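Print this page | E-mail this page

Trorndale notebook, February, hand-held gripper and basin task

Picked up where Roy left off. The aim is to see whether the marker cube alone gives us a usable gripper pose near the basin wall, where the fingers are hardest to track. Target is 200 demonstrations. We got through 80 before lunch, fixed cameras only.

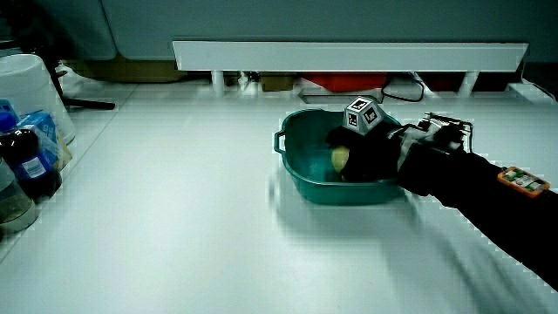 Fingers down in the basin, cube facing the camera.

Rochelle ran the pose solver on the first 40. Position is fine over open table. It gets noisier when the wrist rolls and only one face of the cube is square to the lens. Abílio wants a second fixed view weighted in, so I've logged both streams with the Ulten clock. Offset between them was up to 18 ms, to be corrected before anyone fits anything.

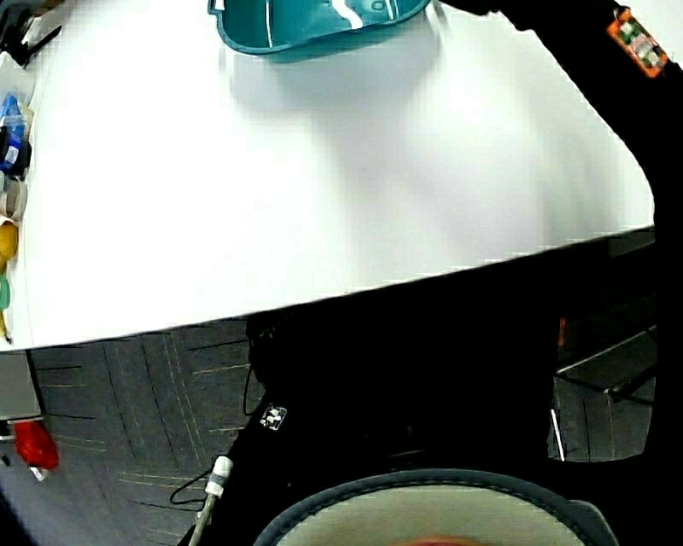
Release height

Aroha's labels split each demonstration at the rim: above it counts as carry, below it counts as place. The yellow piece is a pale colour and washes out under these lights, so I'm labelling from the fingers. 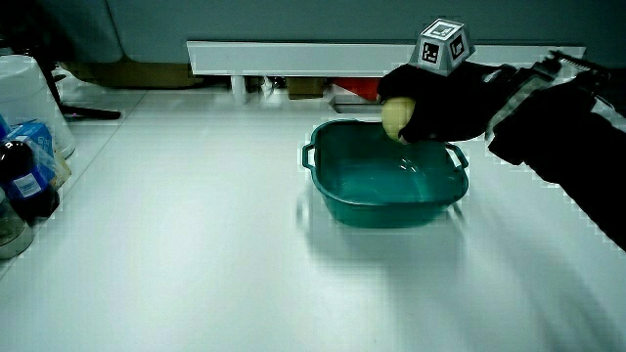 Over the far rim, still carry by Aroha's rule.

Checked a handful against Mavis's labels from last month. We disagree mostly on the frames right at the rim.

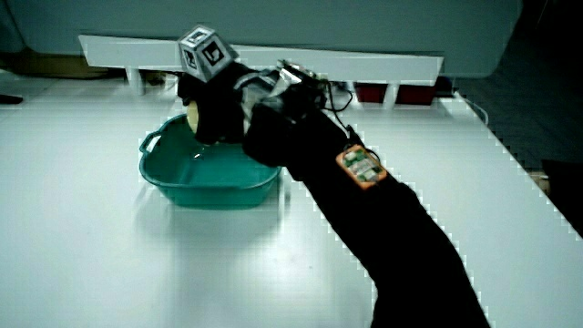 Mavis uses the centre of the object and I was using the lowest finger. Going with hers. To do: relabel the morning's batch, rerun the solver with both views, ask Roy where the old calibration file went.

Contact: Aroha Tautahi, Trorndale workshop | Back to top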